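**Re: Change to parcel deposit rules at the Pliscombe branch**

Ebony Stubbs wrote:

> Could the office confirm whether the 60-pound limit applies to each parcel or to each member? The April notice can be read both ways, and several of us in Faulkner share one account.

Dear members,

The limit of 60 pounds applies to each parcel. A shared account may deposit as many parcels as it wishes, provided that each one carries its own label and the account number is written on two sides.

The yearly allowance for a shared account remains 4000 pounds. Accounts that pass this figure will be billed at the standard rate from the following month, and no separate notice will be sent. 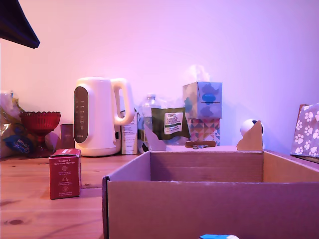

Members who use the Illau route should note that the morning collection now closes at 9:30. Parcels received after that time will be held for the next collection. The Nelon route is unchanged.

Claims for loss are limited to 400 dollars per parcel. Requests for higher cover, up to 800 dollars, must reach this office in writing before the parcel is deposited. Claims already under review will be settled under the former rules.

Please send further questions to the list so that all branches may see the reply.

Delwyn Kerslake
Member Services, Pliscombe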